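Ticket: Lucero hand-held grippers, right jaw slips on the lidded tub
Opened by: Delia Bustos
Status: open

Hi all, and thank you again for the help with the cable strain relief, which has been lovely ever since! On to my next trouble. I have both Lucero grippers built and logging, and the left one closes on the plastic tub and holds it. The right one closes, reports 60 on the force channel, and then lets the tub slide down until only the lid is between the pads. I set the close limit to 300 like the build notes say, then crept up to 400, and all that did was make the lid pop.

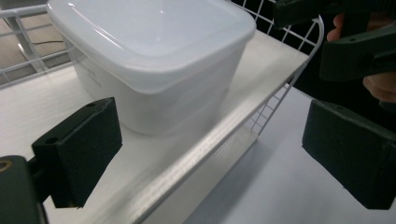
Sylvie Lemieux: Before you go any higher on the limit, swap the two finger pads over and try again. If the slip moves to the left gripper it's the pad, and if it stays put I'd look at the pivot screw. Mine had backed out.

Swapped them after supper (it took me far longer than it should have, I dropped a screw in the carpet) and the slip stayed on the right. So, pivot screw. It turned almost half a turn before it bit, and now the jaw has much less wobble when I wiggle it by hand.

I'm doing the next runs with both grippers together, going for the tub in the wire basket.

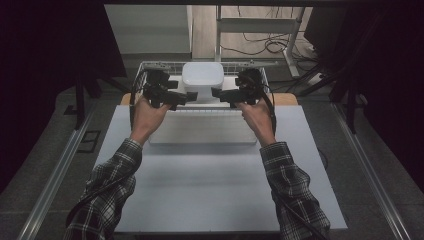 The force channel on the right reads 90 at the same limit of 300, so something has changed, though I'd like a longer session before I call this fixed. Does anybody use thread locker on that screw, or will it attack the printed housing? I'll leave the ticket open until I hear.

Delia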